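Home | Ideas | Machines | Work | Archive | Subscribe

Filed under: Robots & Other Help

THE LONG WAIT FOR A CLEAN KITCHEN

Machines can weld a car door in the time it takes to sneeze. Why can't one put away the pots?

By Noeline Faulkner
May 2018

My grandmother was promised a robot maid by a magazine a good deal like this one. She kept the issue. The maid had a lampshade for a head and carried a roast, and the article said it would be in stores before my mother finished high school. My mother finished high school. My grandmother went on carrying the roast herself.

I thought of that lampshade on the stairs up to Skendalell, a small robotics company on the second floor of a building that used to sell bathroom tile. Skendalell wants to make a machine that tidies up. The founders are careful to say "tidies" and never "cleans," a distinction familiar to anyone who has lived with a teenager.

"People ask me when it will do the dishes," says Celeste Cisternas, who runs the software side. "I ask them which dishes. They think I'm being difficult."

She is being a little difficult, but she has a point. A factory robot gets the same part in the same place all day long, and if the part shows up crooked, a person in safety glasses comes over and straightens it. A kitchen is crooked all the way down. The pan is where you left it, which may be the floor. The lid belongs to some other pan. There is a dog.

So Skendalell does a great deal of its practicing on a computer, where there is no dog. The team builds small piles of household stuff inside a simulator and turns a pair of robot hands loose on them. A dropped pot in there costs nothing and wakes up no one downstairs. When I visited, the practice problem was the sort of heap you find the morning after a cookout, waiting for somebody else to deal with it.

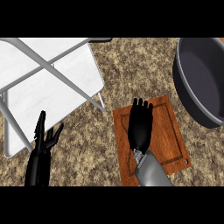 Cisternas has been through 3,759 of these practice runs since the project began, and she talks about them the way other people talk about their kids' soccer games. There was the one where the hand picked up nothing at all and carried it with great care across the room. There was a whole week of grabbing too hard. In software, grabbing too hard can send an object off into the distance like a golf ball, and she has a folder of those that she plays at parties. I asked what kind of parties. She changed the subject.

The trouble with flat things, she told me, is that there's nothing to get hold of. You and I slide a cutting board to the edge of the counter, or work a fingernail under it, or tip it up with a thumb, and we do all this while talking on the phone. The machine has to be taught that an edge is something you can use. A folding chair is worse. It is a chair part of the time and a finger trap the rest, and even its owners aren't always sure which.

Then there is the matter of the real world, where friction is not a number you can type in. Erasto Mosoti spent five years on the line at Najafi, a plant that packs restaurant equipment, before Skendalell hired him to tell the engineers when they were kidding themselves. At Najafi he saw an expensive arm brought in to nest stockpots and saw it wheeled out again inside a month. It nested them fine. It nested them at the speed of a man reading the instructions.

"My supervisor timed it," Mosoti says. "Then she did it herself, and she had a sandwich in one hand."

He doesn't think the machines are hopeless. He thinks they are at the stage of a new hire on the first morning -- polite, slow, and apt to stand very still beside the thing they are supposed to be lifting. The difference is that the new hire gets over it by lunch.

Not everyone in the business is aiming at the whole kitchen. Imlow, a rival across town, has settled on towels and nothing but towels. Jacqueline Gaillard, its head of product, gave me a demonstration in which a machine folded a bath towel into thirds in some 25 minutes. It was a lovely fold. I have not folded a towel that well in my life, though I have folded a good many more of them.

"It works at night," Gaillard said, when I brought up the time. "What do you care? You're asleep."

I have turned this over since and can't find the hole in it, apart from the price, which she wouldn't give me.

Back at Skendalell, I asked Cisternas whether she has any help at home. She has a dishwasher, she said, and a husband, and both have to be loaded a certain way. Her kitchen counter on the day we spoke held a mixing bowl, two days of mail and a skillet that was "soaking." She'd get to it over the weekend.

393 shares | 25 comments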